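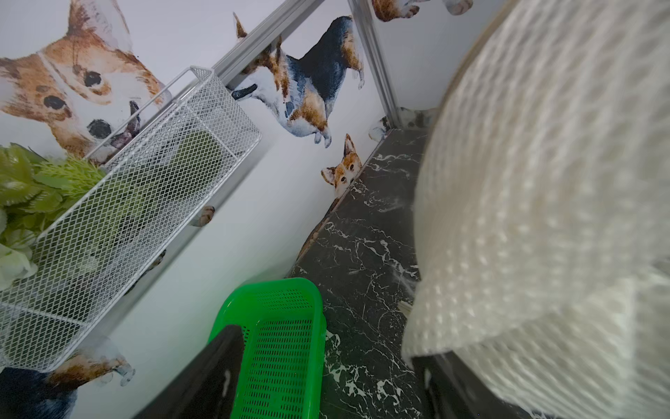

By Bjarke Toft

FOR IMMEDIATE RELEASE

Home-Built Robot Arm Ready to Pick Things Up, Within Reason

PLALLCOMBE, Aug 15, 2026 – The Pleltitell shared workshop is pleased to announce that Hira, a tidying robot built on evenings and weekends by its members, has reached what its builders are calling version 2. Version 1 was also called version 2 for a while, owing to a labeling mistake on the control box, so anyone following the project closely may wish to start over from here.

Hira is a robot arm with a two-finger gripper and a small camera mounted close to the business end. Its job is to find light household things, pick them up and put them in a basket. The basket is green plastic and full of little holes. It was chosen after a long discussion in March that covered color, rim thickness and whether a basket with holes gives a camera more to look at or only more to be confused by. The discussion was not settled. The basket was bought anyway.

Work at present is on soft goods. Hard objects such as blocks and cups hold still and have edges, and a gripper likes an edge. Cloth has opinions. A thing with a weave to it will fold, sag or swing toward the camera at the moment the software would most like a clear view of the floor. The current release deals with this by slowing the arm down whenever the picture goes mostly pale, which makes Hira look thoughtful. Visitors have complimented us on this.

The practice corner has been kept domestic on purpose. It has a black floor with white veining, dogs on the wall and a wire basket of artificial greenery. A plain gray bench would have been easier on everyone, the software above all, but the members want a robot that can work in a home, and homes have things on the walls. An early build of the object finder, trained on 289 labeled pictures, took a firm interest in the corgi. The set now stands at 750 pictures, and the corgi is down as background.

Most of the recent effort went into the fingers. The first pair was printed in a hurry and flexed like a ruler. The new pair is stiffer and was sanded by hand over several nights, with the radio on, by people who had told their families they would be home by eight. The cable that feeds the camera has been rerouted for the fourth time. It now runs along the outside of the wrist with enough slack to turn fully one way and very nearly the other.

Control software comes from Vídalín, the workshop's own bundle of scripts, which has grown steadily and been tidied never. It runs on a secondhand desktop under the bench. Builders wanting to copy the design should plan for more screws than the parts list says. We have corrected the list twice and it is still short.

"We set out to build something that would pick up the laundry," said Bjarke Toft, who wrote the motion code and this press release. "We have spent so long on it that there is now a good deal of laundry. I see that as a growing market."

The same basket is also used up on the counter, where the marble pattern is much like the floor's and the wall has cats. Counter work asks for a different approach angle and a better sense of where the surface ends. The arm is told to keep its wrist high until it is over the target and then come down in short steps. This takes a while. Members have learned to put the kettle on first.
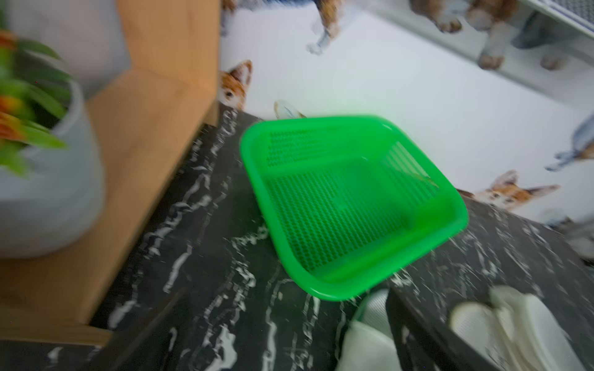
Can I build Hira with ordinary home tools?

Most of it, provided you have a drill, a set of hex keys and the use of a 3D printer for the fingers. The wrist bracket is easier with a bench vise, and the wiring wants a soldering iron and a free afternoon.

Drawings, the parts list and the Vídalín scripts are free to anyone who asks at the workshop, on the understanding that questions will be answered in the order they become interesting. Printed copies are kept by the door. Pleltitell is open to new members, and soldering experience is welcome – so are people who own a good label maker.

Hira is not for sale. Version 3 will be announced when the cable has been moved again.

Press contact: Bjarke Toft, Pleltitell, Plallcombe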